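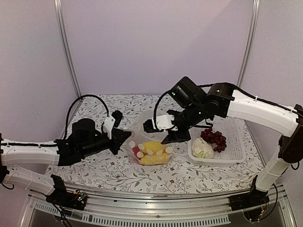 Início | Arquivo | Sobre | Contato

Sacolas plásticas e a segunda câmera

Passei boa parte de setembro tentando entender por que a nossa política bimanual falhava com sacolas. Com objetos rígidos ela ia bem. Com filme transparente, uma das garras fechava no vazio e a outra continuava o movimento como se tivesse pegado alguma coisa.

O conjunto de treino tem 4.000 demonstrações teleoperadas, todas com dois braços, sobre toalhas estampadas e com hortifrúti variado. A política prevê blocos de ações para os dois braços juntos. A primeira versão usava só a câmera fixa. A segunda, que chamamos de Fikero, recebe também as câmeras montadas atrás de cada garra.

A diferença apareceu na borda da sacola. Visto de longe, o plástico quase some e o modelo se guia pelo conteúdo, de cor forte, então mira baixo demais. Com as câmeras de punho, as duas pontas chegam mais perto da parte solta de cima.

Stefaniia Hrytsenko sugeriu sortear a estampa da toalha a cada 5 episódios. Eu achava que flores vermelhas perto de comida vermelha só iam atrapalhar. Treinamos com e sem o sorteio, e a versão com sorteio errou menos em toalhas que nunca tinha visto.

Falta resolver a força. A política não mede tensão no filme e às vezes os braços puxam em sentidos opostos. Testei 7 limites de corrente nos motores das garras e nenhum serviu para todas as sacolas. O próximo teste é atrasar um braço até o outro confirmar o contato.

Posts recentes
Calibração de punho no Tenden
Notas sobre malhas deformáveis
Como organizo os logs de teleoperação

Este site usa cookies para estatísticas de visita. Aceitar | Recusar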